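Home | Guides | Care and Storage | Sorting | Contact

Humis Home Guides
Section 4: Sorting and boxing jewelry at the table

This section explains how to prepare a table, sort a mixed group of jewelry, and put stone bangles in an open box before they go to storage. It is written for people who keep a family collection or a small shop stock. You do not need special training. You need a flat table, a cloth, some boxes and enough time.

Please read the whole section one time before you start. Some steps depend on a choice you make earlier, especially the choice of box.

4.1 What you need

- One table that does not shake. A kitchen table is good.
- One tablecloth that covers the full top. It can be plain or printed.
- Boxes with low walls. We use the Fidudora open box in white, but any clean box of the same type is suitable.
- Soft dry cloths, minimum 2.
- Small paper labels and a pencil. Ink can transfer to the box or to your fingers.
- The stock list or notebook, if you have one.

Note: The Tapia tray with fixed compartments can be used for rings and earrings. It is too narrow for most bangles. Do not push a bangle into it.

4.2 Prepare the table

1. Clear the table of food, drinks and plants. Water from a flower vase is a common reason for spoiled labels.

2. Wipe the table and let it dry fully.

3. Lay the tablecloth and pull it flat with both hands. A fold under a box will make the box tilt, and round pieces will roll to the low side.

4. Check that the cloth does not hang to the floor on the side where you sit. If it hangs too low, your knee can catch it and pull everything down.

5. Decide where each group will go. Our usual order is: boxes in the middle, pieces not yet boxed in front of you, tools at one side. Keep this order for the full session.

6. Wash and dry your hands. Take off your own rings and watch.

Note: On a cloth with a busy print, small pieces are easy to miss. Green stones on green leaves, for example, can disappear to the eye. If your cloth has a strong pattern, put the small pieces on a plain napkin first.

Caution: Do not work on bare glass or bare stone. If a bangle falls on its edge, even from a small height, it can crack.

4.3 Sort by material

Sort by material first and by color second. Many people do it in the opposite way, and afterwards they have hard and soft pieces in one box.

1. Put all pieces on the cloth, in front of you. Do not pour them out of a bag. Take them out by hand.

2. Separate the jade pieces. Jade is hard and will scratch the softer materials.

3. Separate the amber pieces. Amber is light and quite soft. It does not like perfume, alcohol, hair spray or strong heat.

4. Separate the metal chains. Open each clasp, lay the chain in a straight line, and close the clasp again. A chain that is stored open will make a knot with the next one.

5. If a pendant is joined to its chain, leave it joined. Write "with chain" on the label.

6. Put pieces of unknown material in their own group. Do not test them with a needle, a flame or any liquid.

Note: Amber carvings and silver can stay side by side on the table for a short time while you work on the bangles. Do not leave them in one heap when you finish. Metal edges can mark the amber.

4.4 Check and clean the bangles

1. Hold the bangle over the cloth, with both hands and not higher than necessary.

2. Turn it slowly near a window or a lamp. Look for lines in the stone. Pass a fingertip along the inside. A line that you can feel is possibly a crack, and this bangle must go in a separate box with a note.

3. Wipe the inside and then the outside with a soft dry cloth. If there is soap or cream on the surface, use a cloth that is a little damp, and dry the bangle immediately after.

4. Measure the inside width and write it in the notebook. Write also the color in simple words, such as "pale green, milky" or "gray-green, thicker band". Simple words are more useful later than poetic names.

5. If you use numbers, write the number now. In our own stock the numbers go from 100 to 287, and we never use a number again after a piece is sold.

Caution: Do not try a bangle on your wrist to check the size. If it becomes stuck, the removal can damage the stone and also your hand.

4.5 Put the bangles in the open box

The box stays open during this work. You close it only at the end, when the list is complete.

1. Wipe the inside of the box. Small marks on the wall do no harm, but sand and dust do.

2. Place the box in the middle of the table, with free cloth on all sides.

3. Lower the first bangle to one half of the box floor. Let it touch the floor before you open your fingers.

4. Lower the second bangle to the other half in the same way. Two bangles are the maximum for one box of this size.

5. Look at the result from the front. Each bangle should have its own half. One bangle may lean a little on the back wall while you work, but it must lie flat before the box is carried.

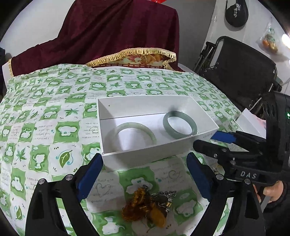 6. For storage, place a folded strip of soft cloth between the two bangles. Press it lightly so that it stays in position.

7. Write the label and attach it to the outside of the box. Never glue a label on the stone.

8. Add the lid, or cover the box with a clean cloth if it has no lid.

Caution: Lift the box from the bottom with two hands. The walls are thin and can bend when you hold only one side.

4.6 Finish with the amber and silver

1. Take the pieces from the heap one by one, beginning with the chain. If it lies under or over other pieces, free it gently. Do not pull.

2. Wrap each amber carving in its own piece of soft cloth.

3. Put silver in a small closed bag. Ellow soft pouches are a good size for one pendant with its chain.

4. Compare the pieces with the notebook. If one is missing, stop and search the table before you move the cloth.

5. Fold the tablecloth toward the center and shake it over a large tray, not out of the window. Small stones and clasps are found in this way more often than you would think.

4.7 Storage

Keep the boxes in a dry drawer or cabinet, away from direct sun and heaters. Do not put heavy boxes on top of open ones. The room should stay below 30 degrees Celsius, and this is most important for the amber.

Open every box once in the year — we do it in July — and check that the cloth strips are dry and the labels can be read. If a label is hard to read, replace it the same day.

If you will move the collection to another house, continue with Section 5, Packing for transport.

Section last revised: 2 June 2021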